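The Sosa Street Swap Newsletter
Sat 15 October

HOUSEKEEPING, OF A SORT: THE JEWELRY DRAWER

Every fall this newsletter runs an item on what to do with the jewelry you don't wear, and every fall our members read it, nod, and go back to storing one earring in a soup bowl. I include myself. My own dresser has a drawer that I open twice a year and close again out of respect.

The trouble starts small. A chain breaks, and you put it somewhere safe until you can get it fixed. A friend's kid makes you a bracelet, and you wear it until the knot gives up, and you put that somewhere safe too. By the time you are my age the safe place is full and you need a second safe place, and then you can't remember which one has your grandmother's brooch in it.

Fatima Ndlovu, who ran our September swap table, takes a harder line. She empties everything onto the bed once a year, in daylight, and doesn't allow herself to sleep until it's gone. I tried it. I slept on the couch.

Still, her order of work is sound. Deal with the cords and strings first. They wrap themselves around everything else, and until they're out of the pile you can't pick up a ring without three other things coming along for the ride. Then do chains, then earrings, and leave the sentimental stuff for last, when you're tired enough to be reasonable about it.

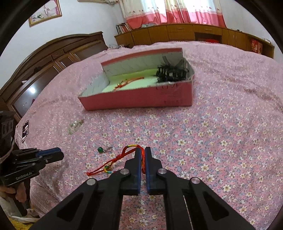
Can you wash a braided cord bracelet without ruining it?

Cool water, a drop of dish soap and a few minutes of patience will do for most cotton or nylon cords. Test one end on a white rag first, as some dyes run, and reds are the worst for it. Squeeze it in a towel, don't wring it, and dry it flat. If there's metal on it, dry that part first. Leather and silk are another matter, and so is anything held together by glue.

Chains take longer. Lay a knotted one on a plate, add a drop of baby oil and go in with two sewing pins, working from the middle of the knot outward. Pulling on the ends feels like progress and makes the thing smaller and meaner. Hipólito Arancibia brought a knot to our last meeting that had been in his family longer than his wife had, and it came apart in one evening. There were two necklaces in it. He had been insisting for years there was one, and he has asked me not to print this.

As for storage, I've been through the full range. I bought the Trurneo hanging organizer, which has clear pockets so that you can see exactly what you're not wearing. I bought a Flutota travel roll, though I don't travel. The roll is now in the drawer, with things in it, and I would like them back.

What I have settled on, for now, is boxes. Gift boxes, tea boxes, the good kind of chocolate box, anything with a lid that stays shut and a bottom that won't let a stud slide around and vanish.

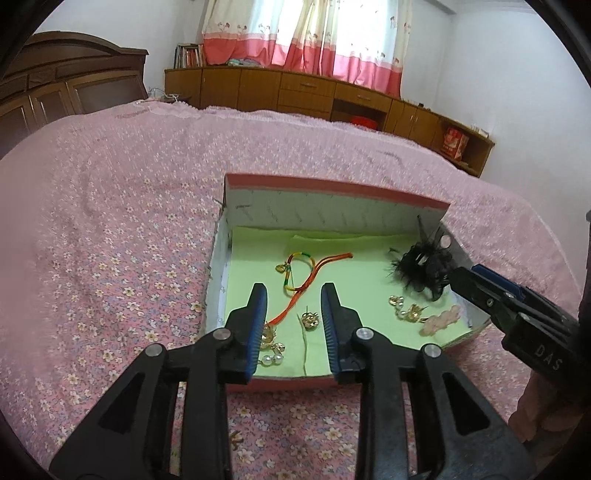
A bit of felt costs next to nothing at Gromar Fabrics, and they'll sell you the offcuts if you ask before the lunch rush. Cut it a hair larger than the bottom of whatever you're lining so it grips the sides. Skip the glue for the first month, until you've decided whether you like the box. Put silver in its own little bag with a piece of chalk to slow the tarnish, and keep pearls away from everything, including other pearls if they seem to be rubbing.

Leftovers can come to the next swap. We take single earrings (there is a woman who makes magnets out of them), broken chains, loose beads and anything that still closes. We don't take watches anymore. Please put small things in an envelope with your name on it, and check the envelope for your wedding ring before you seal it. You know who you are, and so does your husband.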